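Visit Report: Outdoor Navigation Data Program, Skarnstead

Purpose of the visit

A delegation from the Onirance training center visited the Skarnstead field site in December. The purpose was to learn how the site gathers driving examples for a small delivery vehicle that is being taught to follow park paths. The delegation was received by Charito Belmonte, who manages route collection and has overseen the program from its first season.

The site and its routes

Skarnstead maintains eight routes, all on paths open to the public. Operators drive the vehicle by remote control at walking speed, and each drive is stored together with the steering and speed commands given at every moment. The learning system is later trained to produce the same commands from the camera view alone.

The delegation spent most of the morning on material from the route known as Kırmızıgül. Ms. Belmonte explained that its long straight section was chosen for its light. When a vehicle heads directly into the sun, the glare can hide the far part of the route, and an early model tended to slow down or drift toward the grass. Operators are therefore asked to repeat the section at several hours of the day, holding a steady line between the curbs. 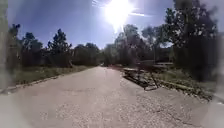 Review and labeling

Drives are reviewed indoors by two members of staff working separately. They mark the edge of the drivable surface, along with anything standing near it, such as picnic tables or tree trunks. Cracks in the pavement are marked as surface and not as obstacles. Where the far end of a path cannot be read with confidence, reviewers apply the label "uncertain" and move on. Small distant patches of color are treated in the same way.

At the time of the visit the collection held 2942 accepted drives, of which 1802 came from straight sections. Ms. Belmonte acknowledged that this balance is not ideal — curves and junctions are slower to record and are more often rejected in review. Additional junction work is planned for the spring.

Points raised in discussion

Members of the delegation asked whether haze near the corners of an image was grounds for rejection. The present rule is to keep such drives if both path edges can be followed through the middle distance. Several visitors felt that the rule should be written down more precisely, and Ms. Belmonte agreed to share the current wording with the center.

A further question concerned storage. Files are held on the Cultudau server and copied each evening. Access for partner institutions is granted on written request, and the center intends to submit one before its next teaching term.

The delegation thanks the staff at Skarnstead for their time. A return visit to observe junction recording has been proposed.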